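What the Rollholm sale means if you own 300 shares

I have owned shares in Rollholm since I worked in their packing hall, back when they still had the staff purchase plan. I ended up with 300 of them and mostly forgot about it. They pay a small dividend, I get a thick envelope once a year, and that's it. So when the news came out in April that the company is selling most of its bakery business to Dillex, I figured I should read the whole thing for once.

The short version is that Rollholm makes two kinds of things. There is the frozen side, which is pizza bases, garlic bread and the Pisa line that you see in every supermarket freezer. And there is the fresh side, which is the in-store bakery counters and the sandwich bread sold to diners and school kitchens. Dillex is buying control of the fresh side. Rollholm keeps a minority stake and the frozen side stays where it is.

The price is $568 million. That sounded like a lot to me until I looked at what they paid to build it up. The Watkins purchase alone was a big chunk of that, and Watkins was only the regional bread routes. If you add the two new ovens and everything they spent on trucks, I don't see how they come out ahead by much.
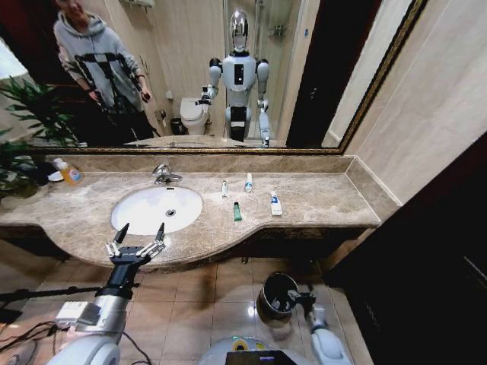

The reasons given in the letter to shareholders are flour prices, driver wages and "a changing customer base." I believe the first two. Fresh bread is a hard business. It has to be made at night, it has to be on the truck before four in the morning, and whatever doesn't sell comes back. When I was there we used to get whole racks back after a long weekend. Frozen dough doesn't have that problem. You make it, you store it, and you ship it when somebody orders.

The third reason I am less sure of. The diners I know of still buy sandwich bread. A few of the smaller ones switched to other suppliers after Rollholm raised the minimum order, and that was Rollholm's own choice. I would call that losing customers, and the letter could have said so.

What shareholders get out of it is a special dividend and a promise. The dividend is $2 a share, which for me is $600 before tax. The rest of the money goes to paying down debt and to a new freezer warehouse. The promise is that the frozen side will grow 5 percent a year once management can give it full attention. I have read enough of these envelopes by now (I went back through the old ones in the closet) to know that a growth number like that was promised after Watkins too. It was met the first year and dropped from the letter the year after that.

I also spent an evening trying to work out what happens to the people. The letter says all plant employees on the fresh side will transfer to the new company on the same terms. It does not say for how long. Dillex already has its own bakeries two counties over, and I can't imagine they want to run both sets of night shifts forever. The pension plan is split, with Rollholm keeping the retired workers and Dillex taking on the current ones. If you left with a deferred pension, like I did, you stay with Rollholm. I had to call to find that out, as it was not in the letter anywhere. The woman on the phone was polite and had clearly been asked the same thing all day.

There is a vote. You can do it by mail or online, and the online form wants a control number that is printed on the second page, not the first. I went back and forth on it. Voting no with 300 shares does nothing, and the big funds have already said they are for it. But I don't like voting for something I think is priced too low, so I left it on the kitchen table for a while and put the question to the old packing hall email list.

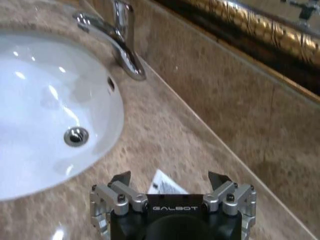 Eluned Kneath wrote back the same night that she was voting yes and that I should too. Her view is that the fresh side has been starved of money for years, and that a new owner is the only way the ovens get replaced. She said the price is low because the business is worn out, and it will be lower next year. She also pointed out that the minority stake still pays something if Dillex does a good job, and I had not given that much weight.

I think she is right about the ovens. I'm still not convinced on the price – the truck fleet alone should be worth more than they seem to be counting it for. The other replies were split, and one person had sold all his shares years ago and wanted to know why he was still on the list.

My form is filled out except for the box. If it passes, the dividend is paid before the end of the summer, and I will probably use it to put something into a plain index fund and keep the 300 shares as they are. I'll post again when the result comes out.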